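Collecte d'épisodes, tri de canettes : vos réglages ?

dirceu_d
on vise 300 épisodes pour Rusum, bras gauche + bras droit en téléop. on en est à 143. Je garde ou je jette les prises ratées ? 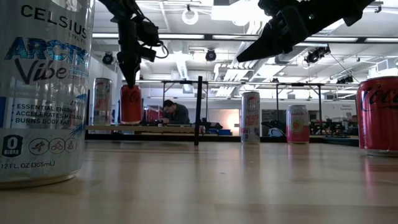 Mirela P.
Garde. Étiquetées « échec », mais garde.

Deming Wei
pas d'accord. Chez Follska ça nous a pourri la politique, tout viré en juin

dirceu_d
ok... et la caméra poignet, vous la mettez dans les entrées ?

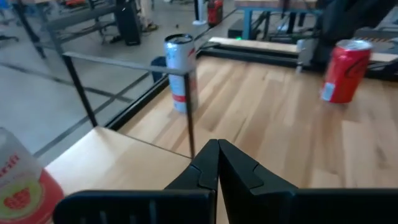

Réponses plus récentes

jyoti_c
oui, les deux poignets. sinon il rate les prises serrées
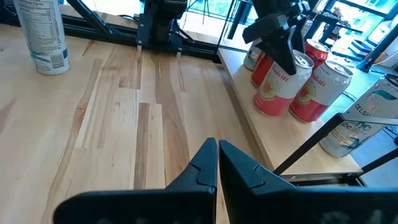

Ismael A.
Perso je regarde surtout la variété des départs. Vos Spindrift côte à côte sur l'estrade, trés bien, mais faut aussi des cas écartés. Et changez d'opérateur.

dirceu_d
noté. on remélange tous les 5 épisodes alors 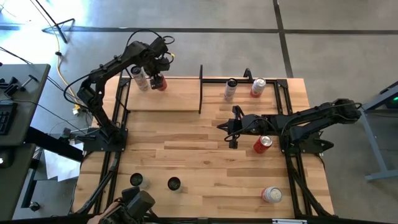
et je garde les ratés dans un dossier a part, désolé Deming

Deming Wei
tu verras bien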